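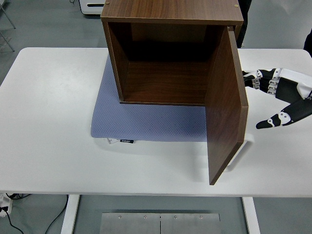 I've read a lot of house rules for robot labs over the years, and you can usually tell in the first page whether the people who wrote them ever stand next to the machine. The good ones are a bit scruffy. They talk about cords and fingers and where to put your coffee. Take a job as plain as a robot hand working at the open door of a little wooden cabinet on a white table: the rulebook for that sort of work ought to have something to say about the mat under the cabinet, the handle on the door, the power strip on the floor and the cables running away from it, and most rulebooks I get sent go straight past all four to a chapter on emergency stops. Emergency stops matter, of course they do! But in my experience they're the bit everyone already has covered.

I've been thinking about this since August, when a reader sent me the bench rules used at a mid-sized outfit called Heltberg and asked what I made of them. I liked them so much that I rang around and asked for more. By the end I had 85 pages of the stuff spread over my kitchen floor, from a two-person startup's single sheet (laminated, coffee ring included) to a binder from Ivbridge that needed its own shelf. So this month's feature is my attempt to sort out what's worth stealing.

Start with the floor, because I reckon it's the most neglected surface in automation. The Heltberg sheet gives it a whole section. Cords get run along one side of the bench, the same side every time, and the operator's standing spot is marked out on the other. Power boards can live on the floor so long as they're outside the walking line, and anyone who moves one has to put it back before the next run starts. I used to think that last part was fussy. Then I spent an afternoon at a site with no such rule and watched three different people shuffle the same board around with their feet, each to suit themselves, and by knock-off it was sitting right where you'd plant your boot to reach the stop button.

Next up, fixing things down. There's a real split here and I don't think it's settled. One camp says anything a robot touches gets clamped, full stop. The other says that if the job is meant to resemble a job in somebody's house, you can't go bolting the furniture to the bench, and a non-slip mat is the sensible middle ground. I lean towards the mat people, with a condition I've pinched from the Ivbridge binder: write down which way you've done it, for every batch. A door that opens nicely on a clamped cabinet may drag the whole box along when the clamps come off, and if your notes don't say which setup you used, your numbers are no good to the poor soul who inherits them.

Ivbridge learned that one the slow way. They told me they'd logged 802 runs of a drawer task over a winter and later had to set aside 588 of them, all because the record had a blank where the fixture should have been. The robot had done its job perfectly well. The form had the box for it and everything! People just weren't filling it in, and the form let them save without it. These days it won't let you past that line.

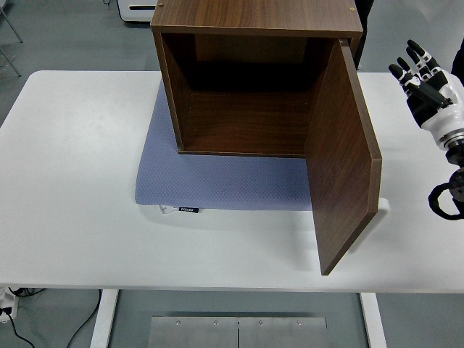 Doors deserve their own page, and I'll go to bat for this one with anybody. A hinged door is the friendliest looking thing in the workshop and it has more ways to nip you than a straight slide does. There's the hinge side, there's the gap as it closes, and there's the edge itself, which sweeps through a patch of bench that looks like a perfectly good place to leave a screwdriver. The Garcia rules (they're a small integrator, mostly kitchens and pharmacies) ask you to swing the door by hand through its full travel before the first run of the day, with the arm powered down, and to clear whatever it passes over. Takes less time than finding the screwdriver. They also want the sweep marked with tape during setup, although they admit the tape comes up after a week or so and people stop replacing it.

Then you've got the question of what counts as "stopped". I'd never given it much thought until I saw how differently it was handled from one document to the next. Some sites treat a hand that isn't moving as a hand you can walk up to. Others want a light, or a call-out, or a key turned. My own view has hardened over the past few months: a still hand tells you nothing. It may be waiting for its next command, and fingers that are spread can close. If you want to reach in and reset the door, you put the arm into whatever your site's hold state is, you check the indicator, and then you say it out loud if there's a second person about. Garcia's people say "hands in" and "hands out", like kids playing a clapping game, and it feels daft for a day and then you miss it everywhere else.

A quick word on handles, as I've had letters. Plenty of you swap the original knob for something bigger so the robot can get hold of it, and a few of you asked whether that's cheating. I don't think it is, provided you say so. What bothers me is fitting a printed loop or a chunky grip and never checking it again. The better rule sets have you give it a firm tug at the start of each session, and they keep a spare in the drawer. The Isitz crew go one further and retire theirs on a schedule, cracked or not. I thought that was overkill when I first read it, and I'm still in two minds. Plastic's cheap, though, and a session lost to a snapped grip isn't.

Isitz also has the shortest rulebook of the lot, just 8 lines on a card hung at the end of each bench, and I copied it out in full because I think it holds up. With their permission:

Walk the floor first.
Cords on the cord side.
Write down what's clamped and what isn't.
Swing every door by hand.
Tug every handle.
Still isn't stopped.
One person runs, one person touches, and say which you are.
If you changed it, log it before you go home.

The seventh is the one people argue about, apparently. On a short-staffed day you're both people, and the card doesn't tell you what to do then. Isitz let a solo operator carry on as long as the arm is in hold any time a hand crosses the bench edge, but that lives in a separate memo, and I've told them it belongs on the card. They said the card was full.

If your shop has rules you're proud of, send them in -- scruffy ones especially. I'd love to see more from agriculture and from the school workshops, where I suspect the best floor habits are hiding. And if you're still on a binder, have a go at getting the bench page down to something you could read while holding a screwdriver. The rest can stay on the shelf for the auditor.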